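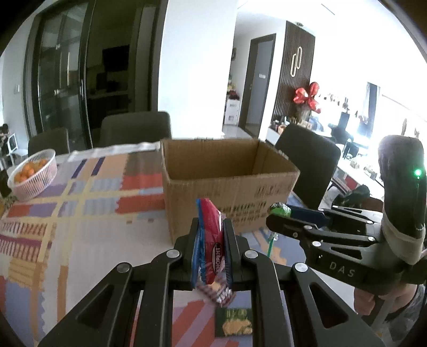 Diltbridge Launches Lolludum, a Plain-English Move-In Record for Renters and Landlords

DONELHAM, August 2018 – Hi, I'm Berwyn Jenkins, and I run Diltbridge, a small property management office on the second floor above the shoe repair shop in Donelham. I'm writing this release myself, so please forgive me if it sounds more like me talking than a press release should. I've got good news and I'd like to get it out!

Starting this month, every home we manage comes with something called Lolludum. It's a written record of the condition of a rental on the day the keys change hands, and it's built so that the tenant and the landlord fill it in together, sign it together and each walk away with the same copy. We've been testing it since June in 27 of our rentals, and I'm happy enough with it now that I want other landlords in town to have it too, whether they work with us or not.

Some background. I've managed rentals for 18 years, and the arguments I remember are almost all about deposits. Rent disputes get loud and then they get settled. Deposit disputes go on and on. A tenant moves out, the owner finds a scratch on the bedroom floor, the tenant says the scratch was always there, and I'm standing in between with a form that says "Bedroom: OK." What does OK mean? I wrote that form, by the way, back when I started, and I'm retiring it with no regrets at all.

Lolludum replaces the OK box with short questions. Does each window open, close and lock? Are there marks on the floor, and how far are they from the door? Does the oven light come on? Is there any staining under the sink? You answer in a few words, attach photos if you have them, and move on to the next room. Anything you skip is marked as skipped, so a blank line can't be read later as a clean bill of health. Both people sign every page. I went back and forth on that one, and I know it's a bit of a nuisance, but people read a page more carefully when their initials are going at the bottom of it.

The questions were put together by Định Mạch, our leasing manager, who joined the office as a tenant's advocate of sorts and has never really stopped being one. I'd drafted a version that was, let's say, friendly to owners. Định sent it back covered in pencil and asked me how I'd feel signing it the day I moved in, tired, with a truck double-parked outside. Fair point! The version you'll see gives tenants 2 full days after getting the keys to add anything they missed, and the landlord has to acknowledge those additions in writing.

"I wanted a form that I could hand to my own sister," says Định. "She'd find the drip in the shower before I did, and she'd want a place to write it down where the owner couldn't say he never saw it."
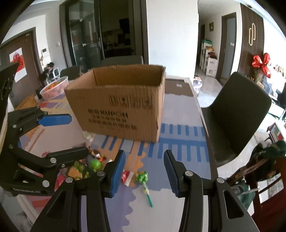 Photos are a big part of a good move-in record, and they're also the part people most often rely on too much. A photo is wonderful for showing where a thing was and what was next to it, and we ask for plenty of them. But a photo needs words with it. Take a table with an open cardboard box in the middle and wrapped candies scattered across the top – you can see the layout right away, and you still couldn't tell me from it whether the table wobbles. Same with a kitchen counter on move-in day. Take the picture, then write down the chip by the faucet and which side it's on, and put the date next to it. Lolludum keeps each photo on the same page as the answer it goes with, so you won't be scrolling through your phone a year later trying to work out which closet you were standing in.

I should say what Lolludum isn't, too. It doesn't change anybody's lease, and it doesn't tell you how much of a deposit can be kept or how fast it has to come back. Those rules are set by your state and sometimes by your city, and they're different enough from place to place that I won't try to sum them up here. If you've got a dispute going already, talk to a local attorney or a tenant help line. What the record can do is give both of you the same starting point when you sit down to talk about it.

You can use it on paper or through a web page. The web version is called Jin, and yes, I know, it's confusing that it has a name of its own. Jin was the name of the filing project before there was a Lolludum, the name stuck in the office, and by the time we thought about changing it the sign-in page was already printed on the folders. Jin asks the same questions in the same order as the paper form, and it emails a finished copy to both parties at the same moment. We can't edit a record after both people have signed. If something needs fixing, you add a note, and the note sits underneath the first answer with its own date.

What does it cost? For tenants, nothing. For owners we manage, nothing extra. It's part of the service now, and it's written into the new management agreement under "Move-in and move-out." Owners who look after their own places can pick up the paper form at our front desk at no charge and make as many copies as they like. We're asking only that nobody takes the tenant's additions page out of it. That page is the reason I trust the rest.

If you're already renting from us and you moved in on the old form, you're not stuck with it. Call the office and we'll set up a visit to do a fresh record with you and, if the owner can make it, with the owner there too. It'll show the condition of the place as of that visit, and we'll staple the old form behind it. Plan on an hour for an apartment and longer for a house, especially one with a basement (basements always take longer, I've made my peace with it).

We're also holding 2 open evenings at the office for anyone who'd like to go through the form line by line with Định and me. Bring a lease if you want to, or an old move-in sheet that made you mad. I've got a drawer full of those myself. There'll be coffee, and there's parking behind the building if you come in from the alley side. Dates are posted on our door and on the Diltbridge website.

About Diltbridge

Diltbridge manages apartments and single-family homes for private owners in Donelham. The office handles leasing, repairs, rent collection and move-in and move-out visits.

Press contact

Berwyn Jenkins, Diltbridge, Donelham. Reporters are welcome to stop by the office for a copy of the form, or to ask for Định Mạch with questions about how it was written.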